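Section 4: Teaching the board game task by hand

By now you should have the arm bolted down, the Zolladitz controller talking to your laptop, and the gripper opening and closing when you tell it to. If any of that is still shaky, go back to section 3 and sort it out first. I'll wait!

The task is a small one: pick up the die, drop it in the bowl, pick it up again, set it on the table, then move the piece along the track. I love this one for beginners because it has a big easy grab (the bowl is very forgiving) and a fussy little one right after it.

Before you start

1. Hang a plain curtain behind the table. I used whatever was in the closet, wrinkles and all, and it works fine.

2. Lay the board sheet flat. If a corner curls up, put it under a heavy book overnight. Tape is OK, but keep it off the numbered squares.

3. Put the die on one side of the board and the bowl in front. Leave yourself some bare table between the die and the sheet so the fingers have room to come down.

4. Stand the piece on a square in the top row. Change the square every few runs, or the arm will only ever learn the one spot (ask me how I know).

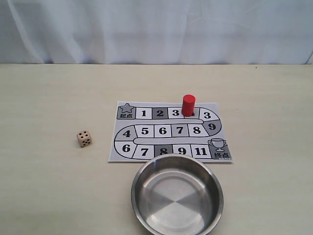 5. Switch the arm to free-drive and move it by hand a few times without recording. You want to feel where the elbow gets stiff. Mine gets grumpy whenever I reach low and close to the base.

Recording a run

6. Press Record and wait for the beep. Then wait one more second. Régis Caron, who tested this guide for me, kept starting on the beep and lost the first bit of every run.

7. Guide the gripper down over the die, nice and slow, and close it. Lift straight up before you go sideways.

8. Open over the middle of the bowl. Let the die settle before you reach in after it!

9. Set the die down on the table, read the top face, and move the piece that many squares. Follow the track around the bends, even if a shortcut looks tempting.

10. Back the arm away, take your hands off, and press Stop.

CAUTION: Free-drive means the brakes are off. Keep one hand on the arm whenever you switch modes, and keep the stop button where your other hand can reach it.

Note: If you're using the Rundetti remote handles instead of moving the arm directly, set the speed limit to 300 for the first day. You can go up to 500 once your grabs are clean.

How many runs? I did 42 before the arm could manage the die, and a lot more before it stopped knocking the piece over. Throw out any run where you bumped the sheet, and save the rest in one folder, because section 5 expects to find them there.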